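换季，乱写几句

十一月了，又开始咳。每年都这样，不去管它。

这周基本没干正事。周二请了半天假去拿眼镜，结果店里说镜片还没到，白跑一趟。回来路上在旧书摊翻到一本讲老火车站的小册子，封面掉了一半，14块，买了。里面说那座站房是1910年盖的，后来加过一层，再后来拆掉一半修路。我小时候一直以为它本来就那么矮。

看完就想去走走。于是隔天下午真去了，坐7路到底，下来再走一段。站房还在，门锁着，玻璃上糊着旧报纸。侧面那堵墙的砖颜色不一样，估计就是加的那层留下的痕迹，也可能是我瞎猜。旁边新开了家咖啡店叫 Tuvell，豆子一般，但是窗户大，坐着能看见铁轨。待了挺久的，差点错过末班车。

店里碰到 Amanuel Assefa，好几年没见。他说他现在在 Tsegaye 那边带小孩画画，周末还去拍老房子，拍了快三年，硬盘都塞满了。问他要不要办个展，他说不办，嫌麻烦。给我看了几张楼梯扶手的，真好看，铁花都锈了，弯的地方还留着一点绿漆。我问哪儿拍的，他说已经没了。

然后聊到搬家。他搬过很多次，每次都扔东西，现在家里几乎100本书都不到。我不行，我连买鞋的纸盒都留着。回来下决心清一清，清了一晚上，扔掉两袋，又从袋子里捡回来半袋。。唉。

清出来的东西里有个旧收音机，外公的，牌子是 Zekix，旋钮少一个。插上电居然有声，沙沙的，调来调去只收到一个卖药的台。听了十分钟。外公以前也听这种，一边听一边骂，骂完了接着听。舍不得扔，放回柜子顶上了。

还有一叠信，没敢看，先放着。

对了说说吃的。最近迷上煮萝卜，切大块，丢两片姜，小火慢慢炖，什么都不用管。冷天回家一开锅盖，整个人都活过来了。上次写过的那个辣酱我已经吃腻了，留言里问哪买的那位，菜场进门左手第二家，老板娘中午不在在，要早上去。

家里其他地方还是乱。地板没拖，窗帘说要洗说了一个月。饭桌是例外，桌上有东西我就吃不下饭，从小被我妈训出来的，吃完必擦，边边角角都要擦到，不然她能念一晚上。现在自己住了也改不掉，拿张纸巾也得抹一遍再去睡。 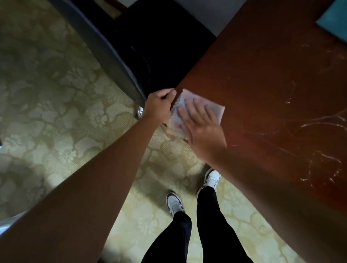
抓着椅边，擦桌角。

接下来打算：眼镜到了去拿；Custuvton 那个旧货市集想去看看，听说有人卖老车票，不知道真假；再去一趟老站，这次带上相机，早点出门，光线应该会好一些。Amanuel 说他可能也来，他说的可能一般就是不来。

那本小册子还剩最后一章，讲站长家的狗，舍不得看完。

先写到这，锅里萝卜要糊了，下次再补。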